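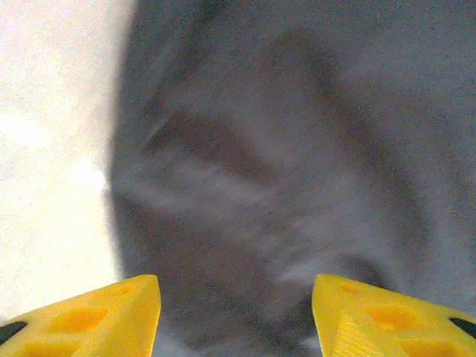 The yellow fingers over something grey and soft, at the Grunddale open day.

I went along to the open day at Grunddale in October, mostly to see the laundry demonstration. It was due to start at 4 and began a bit later than that, so I had a cup of tea and read the posters. Haruna Ebihara was running it, with Cleiton Caldeira at the laptop. There were 17 of us in a room that would have been comfortable for ten.

The job is handling clothes, and it's harder than I had thought. A mug keeps its shape when you go to pick it up. A jumper doesn't, and every fold looks much like the next one. Haruna said they had 2000 recorded attempts so far and wanted a lot more before they would trust it with other people's washing.

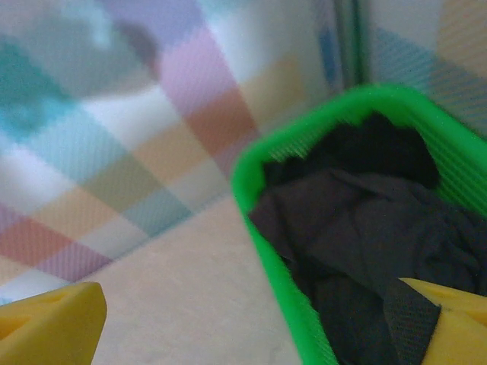 Dark clothes give them the most trouble, according to Cleiton. Black on black leaves the camera very little to go on, and it can be hard to tell where one garment stops and the next begins. He would like better lighting. Haruna would like better fingers — the yellow ones are printed, and she has a list of changes for the next pair.

A man near the front asked when he could buy one. Haruna said she had no date to give him. I asked about socks and was told they were working on bigger things first.

I stayed for 50 minutes and then went to find the bus. They are doing another one in spring, and I'll probably go back for it.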